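Project Memico: The Patty Problem
Final report, July 5, 2022

Our job was to get a simulated two-armed robot to move a burger patty from a cutting board into a frying pan, and we loved every minute of it!

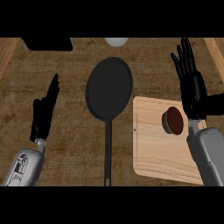

Over 100 runs in the Dresodeck simulator, the transfer failed in 4. Two of those ended with fingers pushed straight through the pan rim – a real safety worry on hardware.
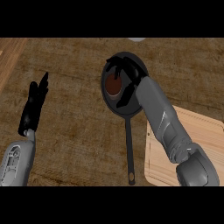
We traced the fault to a stale wrist offset, loaded at step 1582. Clearing it on reset fixed our replays. Next we want a force limit on both hands.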